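April 9, 2018

Back from Vollby with sore feet and far too much coffee in me, but I want to get this down before I sleep. What a shift! The two arms have been on the washing-up bench since October and I still catch myself stopping to watch them. Tonight it was trays, plates, chopsticks and cups, the usual mess after the rice bowls go out, and I stood there with a tea towel over my shoulder like a kid at a fairground.

My hands are the big news. All last winter they were cracked right up to the wrists, and now I can close my fist without wincing. I used to do 70 trays before my first break (seventy!) and I'd go home smelling of the sink. Now I set things out, keep an eye on the pair of them and spend the rest of my time out front at the counter, where people talk to me.
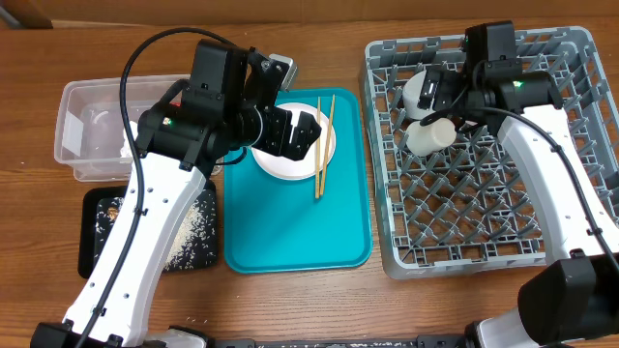 Chopsticks are still my favourite. They're such daft thin things to get hold of, and I said back at the start that they'd never be managed, and I'm very happy to eat those words. Rice is another matter. It gets everywhere and I'm still the one with the cloth. I don't mind that at all, it's nice to be needed for something!

Medina is getting its own pair next, and Odov after that if Surport can spare the fitters. 13 of us have done the training so far and there's talk of 30. A few on the late crew are worried about their hours and I do understand it, I was the same. Mine have stayed put, though almost 60 minutes of every shift is now spent on things I'd never touched before, ordering and the rota and so on. I've even started liking the rota.

Must ask tomorrow about swapping my early. And buy hand cream anyway, the old tube's empty.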